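December 21, 2019

So I finally left the neighborhood group. The big one, 504 members last I looked, most of whom I couldn't pick out of a line at the pharmacy. I'd been threatening to do it since April and this morning I was lying in bed with my thumb going up and down the screen and I read a fight about leaf blowers all the way to the bottom, 100 comments, and I don't even own a leaf blower! I hit Leave before my feet were on the floor.

It asked me if I was sure. Then it asked me if I wanted to just mute it for a while instead. I've muted it for a while maybe 20 times. 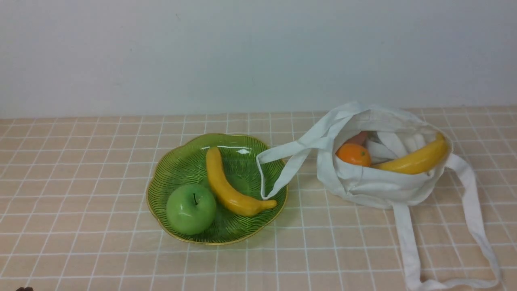 What got me is how quiet the phone was after. I kept picking it up anyway, like checking a pot. I made coffee, picked it up. Fed the cat, picked it up. By ten I'd started writing a post in my head about leaving, which is exactly the sort of thing I left to get away from, so I told myself I could have a banana off the table instead, and there were two sitting right there plus the green apple, so I had options for at least three relapses. Only needed one (so far). I did wonder who'd notice I was gone and then felt silly, because the answer is probably Mpho Lekota and she has my actual phone number.

She called around lunch, as it happens, and I told her. She laughed at me for a good long time. She's the one who talked me into Pramora last summer, the little app where you can only have the people you really know, and you write one long thing a week and that's it. No likes. I wrote two posts and forgot my password. She says her sister-in-law in Joubert posts there every Sunday and it's mostly about her knees, and Mpho reads every word. I said that sounded dull. She said it was the best thing on her phone.

I do see it. I used to write letters, real ones, to Aunt Prernen (her married name, we all called her that, I don't know why) and she'd write back four pages on both sides about the church roof and what she paid for ham. I never once felt worse after reading one of those. 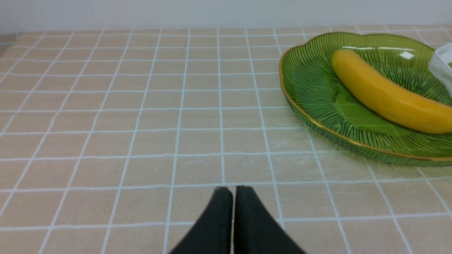
Anyway I reset the password. It took three tries and a code that went to my old work email, so then I had to get into that, and there were 400 unread messages in there, nearly all of them from Cesier telling me somebody had viewed my profile. Who?? I haven't had that job in years. I deleted that account too while I was at it — had to type the word DELETE in capitals, which I enjoyed more than I should have.

Then I sat there with the empty box on Pramora and couldn't think of a thing to say. Everything that came to me was a joke for strangers. I ended up telling them about the furnace guy and how he whistles, and that I've been sleeping badly, and what I'm bringing on Christmas Eve. Posted it. Mpho answered in ten minutes with a whole paragraph, mostly about sleeping.

I'm keeping the family chat, obviously, and the one for the choir, or I'll never know when practice moves. And I may have looked at the neighborhood group once more tonight from the computer, logged out, just the front page. They're still on leaf blowers. Going to charge the phone in the kitchen and see if I can stand it.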